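Vacancies > Food and Drink > Bakery and Pastry

Pastry baker, Kiều bakery - full time, permanent

Kiều is looking for a pastry baker to join the morning team from January. We make Vietnamese and Sri Lankan sweets and savouries for our own counter and for cafés in and near Cutov. The bakery has been run by Nga Dương and Farzana Ranasinghe since it opened, and both of them still bake.

Most of the job is steamed and baked goods: bánh bò, bánh da lợn, mung bean cakes, coconut pancakes, love cake by the slice and by the slab. In the weeks before Tết we also make candied coconut and ginger, and before Eid we take orders for semolina and date biscuits, made to Noura Jaber's recipes. You do not need to know all of these already. You do need to be comfortable working from weights and to keep to them, as our batches are sold to other businesses and have to come out the same.

The work

You would start at 4 am and finish at noon, with a paid break. There are four people on a morning shift. Toàn Lò runs the ovens and the steamers and would be your supervisor. The first two hours go on batters and doughs set the evening before, then baking and steaming until the van leaves. After that it is fillings, portioning and preparation for the next day. Everyone cleans down their own section and signs the sheet.

You would work five days out of seven, on a rota given out three weeks ahead. We close for four days at Tết and these are paid on top of your holiday allowance.

What we are asking for

At least one year in a bakery, a pastry section or a production kitchen. A food hygiene certificate, or willingness to take one in your first month (we pay for the course). You should be able to lift a 16 kg sack of rice flour and stand for most of a shift. Experience with rice flour, tapioca starch or coconut milk is useful - wheat bakers usually need a few weeks to get used to them, and we allow for that. Vietnamese, Tamil or Arabic is welcome but English is enough.

We handle nuts, sesame, egg, milk and wheat every day, so the job will not suit anyone with an allergy to these.
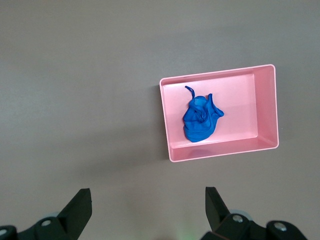
Pay is 2,567 a month before tax, reviewed after the first three months and once a year from then on. Staff take home bread and cakes from the day's unsold stock and get a third off anything ordered for family occasions. There is a bus from Dresesov that reaches Lustum Road at 3.40 am, and parking in the yard for those who drive.

How to apply

Send a short letter and a list of your past jobs to Thiện Đào at the bakery, 604 Lustum Road, Cutov, or hand them in at the counter before 2 pm. Please say when you could start. We will ask the people we want to meet to come in for a paid trial shift - bring flat closed shoes, we provide whites and aprons. References are taken up only after the trial.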